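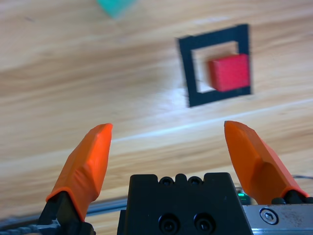

Handgelenkkamera, Greifer offen, roter Würfel im schwarzen Rahmen – Bewegungsunschärfe an den Kanten.

Start | Projekte | Tickets | Wissensbasis | Kontakt

Ticket: Policy zögert über dem Rahmen, Handgelenkbild unscharf
Projekt: Irkia, Teilaufgabe »Würfel in den Rahmen«
Status: in Beobachtung

Drucken | Per E-Mail senden

Liebe Kolleginnen und Kollegen,

ich hole ein bisschen aus, damit auch die Gruppe in Denirent etwas davon hat. Seit dem Umstieg auf den neuen Trainingsstand (2,518 Episoden, die Schreibweise stammt aus dem Exportskript, gemeint sind zweitausendfünfhundertachtzehn) bleibt der Arm bei manchen Durchläufen über dem Rahmen stehen, pendelt ein wenig hin und her und fährt dann wieder weg. In einer Testreihe mit 47 Versuchen ist das 12 Mal passiert. Mit dem alten Stand waren es bei gleicher Anzahl acht.

Mein erster Verdacht war die Kalibrierung, und damit habe ich leider einen ganzen Vormittag verbracht. Die Hand-Auge-Transformation stimmt aber, ich habe sie zweimal neu gerechnet und mit der Sicherung verglichen. Auch die Zeitstempel von Kamera und Gelenkwinkeln laufen sauber nebeneinander her.

Danach habe ich mir die Handgelenkbilder in Ruhe angesehen, und da wurde ich nachdenklich. Rahmen und Würfel sind an den Kanten verwischt, und quer über die Tischplatte zieht sich ein heller Lichtreflex. Im gezeigten Bild liegt der Würfel rechts unten an der Innenkante an, links bleibt eine Lücke. Genau solche Lagen wertet unser Erfolgsklassifikator mal so, mal so – je nachdem, wie scharf die Kante gerade ist.

14:20 Belichtungszeit halbiert, Verstärkung angehoben. Das Bild rauscht stärker, die Kanten stehen besser.
15:05 Arbeitsleuchte flacher gestellt. Der Reflex ist schwächer, ganz weg bekomme ich ihn nicht.
16:40 Testreihe wiederholt, wieder 47 Versuche: fünfmal Zögern.

Das freut mich natürlich sehr! Trotzdem möchte ich das Ticket noch offen lassen, denn ich habe zwei Dinge gleichzeitig verändert und kann den Effekt nicht sauber zuordnen. Als Nächstes kommt die alte Belichtung mit der neuen Leuchtenstellung dran, danach umgekehrt. Wer die Rohdaten möchte: Sie liegen im Ordner Rindis unter April.

Kommentare (3)

denirent_labor: Danke für die ausführliche Notiz! Bei uns hat ein mattes Tuch unter dem Aufbau gegen die Reflexe geholfen, allerdings mussten wir danach nachtrainieren.

Đoàn: Könnt ihr den Klassifikator bitte getrennt auswerten? Ich würde gern wissen, wie viele der Abbrüche von dort kommen.

gast_irkia: Welche Verstärkung habt ihr jetzt eingestellt? Bei uns kippt ab einem gewissen Wert das Rot ins Orange.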